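4.3 The afterlife of the paper bag

The by-law that ended free plastic carrier bags in Vatville came into force on 4/14/19, and Prollcombe adopted the same wording with the name of the town changed in all but one clause. Both councils expected residents to bring their own cloth bags. Residents mostly bought paper ones. The preceding sections dealt with what was sold; in this section we turn to what was kept, a matter on which the by-law is silent and our respondents were not.

Of the 600 households that returned the questionnaire, the large majority reported storing used paper bags somewhere in the home. We had supplied a single line for the answer to "Where do you keep them?" and this was a mistake. Respondents wrote up the margins, onto the back of the sheet and, in one instance, onto a paper bag, which was stapled to the form and coded as an appendix. The commonest location was the gap between the refrigerator and the wall. The next was inside another paper bag, a practice that recurs in both towns and across every age bracket, and for which we adopted the term "nesting" after failing to think of a more dignified one.

Nested collections posed a measurement problem. Asked how many bags they had, respondents tended to give the number they felt was reasonable. During the follow-up visits, conducted in 20 homes, we asked whether we might look, and the stated figure rarely survived the request. The largest collection we were shown came to about 110 bags, kept in a linen cupboard from which the linen had been moved. Its owner had written "a few" on the form. We have left the questionnaire answers as given and report the visits separately, since correcting one group of respondents and trusting the remainder struck us as unfair to the honest and the dishonest alike.

Reasons for keeping the bags fall into three loose groups. The first is use: lining the compost bin, ripening fruit, covering schoolbooks, carrying bottles back to the depot. The second is anticipated use, which is much larger and considerably vaguer. A typical response was "you never know," offered by people who, when pressed, knew fairly well. The third group we labelled moral discomfort. These respondents had no plan for the bags and did not want them, but felt that putting a sound bag in the recycling was a kind of rudeness. Several told us they would have thrown out a plastic bag without a second thought, which is more or less the behaviour the councils had set out to discourage in the first place.

Differences between the two towns were small. Vatville households were more likely to fold their bags flat, and Prollcombe households to crush them into a drawer and lean on it. We are reluctant to build much on this. Prollcombe's housing is older and its kitchens have deeper drawers, and a cultural explanation that can be defeated by a drawer is probably not worth the ink.

What counts as a keepable bag was more consistent than we had expected. Printing lowered a bag's standing, particularly seasonal printing; bags with holly on them were held over from December with visible embarrassment. Grease disqualified a bag outright. Handles were valued in principle and distrusted in practice, most people having at some point been left holding the handles and nothing else. Asked to name the ordinary case, respondents in both towns settled on the brown paper bag (Figure 6), and several seemed puzzled that the question needed asking.
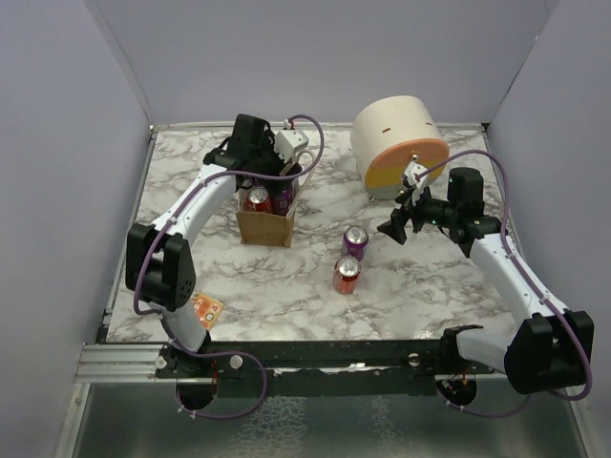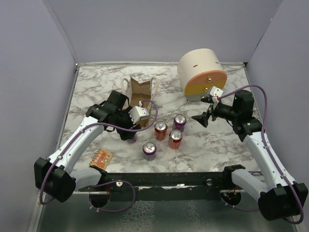

Figure 6. Brown paper bag on a marble-patterned tabletop, two views.

The two shops that supplied most of the bags in our sample took opposite positions on this afterlife. Hattar, the larger grocer, regarded a bag as finished once it left the store, and its staff would not refill one brought back by a customer. Binen, a bakery with a branch in each town, would refill anything that held its shape. Eight households claimed to have a bag that had been back to Binen so often that the counter staff recognized it. We were unable to confirm this, although the staff, when asked, did not seem to find the idea strange.

The refill policy has a measurable effect, if not the one Binen intended. Households that shopped there regularly did carry bags back, but they kept just as many at home as everyone else. Being allowed to return a bag apparently confirmed that bags were worth having. One respondent described her supply as "rotating stock," and on inspection the bags at the front of the cupboard did look well travelled, while those behind them had plainly never been anywhere.

We would therefore caution against reading low recycling volumes in either town as evidence of low consumption. The missing paper has a location, and it is beside the fridge. Any estimate of reuse drawn from sales figures alone treats a stored bag as a bag in service, and section 4.4 sets out how far our own first estimate was inflated before we started opening cupboards.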